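Konitz standing desk: four months on

By Flora Gourlay
October

I was not looking forward to a standing desk. I have back trouble of the dull, ordinary kind, and every article I read on the subject seemed to be written by somebody with a desk to sell. My sister-in-law Verna Nakamura swears by hers, but she also swears by magnets. In the end my old table lost a leg joint and I had to buy something, so I bought the Konitz, in the wide size, with the pale grey top.

The Konitz people claim the motor is good for 4,000 full lifts. I have no way of checking that and I doubt they have either. At my rate, up after breakfast and down again by eleven, it would outlast me, so the number means very little.

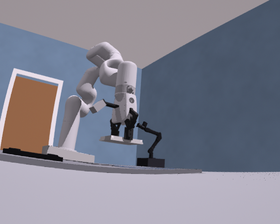 Putting it together took most of a Thursday. The booklet says one person can do it. One person can do it up to the point where the whole thing has to be turned the right way up, and then you will want a second person, preferably one who doesn't mind being shouted at. The bolts come in a single bag with no labels, and two of the lengths are so close that I put the wrong ones in the crossbar and had to take it apart again. For this money I expect labelled bags.

The top itself is decent. It cleans up with a damp cloth, tea rings included. The edges are square and rather hard on the forearms, and I have ended up with a folded towel along the front, which looks terrible. Closley sell a desk with a rounded front edge for less, and if I were choosing again I would go and lean on one first.

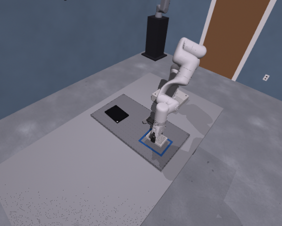
A white arm over a small gridded tray on a pale grey surface.

At sitting height the Konitz is as firm as any table I've owned. At standing height it sways when I type. The makers call this "natural movement". I call it a wobble. Tightening everything after the first month helped a bit, then it crept back. Rosalind Wojcik has the narrow one in her spare room and reports much less of it, so I suspect the width is the trouble. If you only want room for a laptop and a lamp, get the narrow one.

The noise is fine. A low hum, quieter than the kettle. The height memory is less fine: it holds 3 settings and forgets all of them whenever the plug is pulled. I hoover in there, so the plug gets pulled.

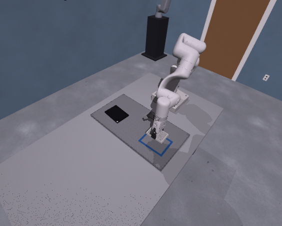 Has it helped my back?

A little, perhaps. I also started walking to the shops at the same time, and I couldn't tell you which of the two deserves the credit. I stand for roughly an hour a day, usually on the phone. The firm's website promises better posture, more energy and sharper thinking, and I have noticed none of these.

Customer service answered my email about the wobble after nine days and sent me a link to the booklet. I wrote back asking whether the bolts ought to be tightened every month. I'm still waiting on that one.

I'm keeping it, mostly because I can't face taking it apart. Wait for a sale, and don't pay extra for the cable tray, as mine came unstuck in a week.

Contact | Copyright Arain Home Reviews | Back to top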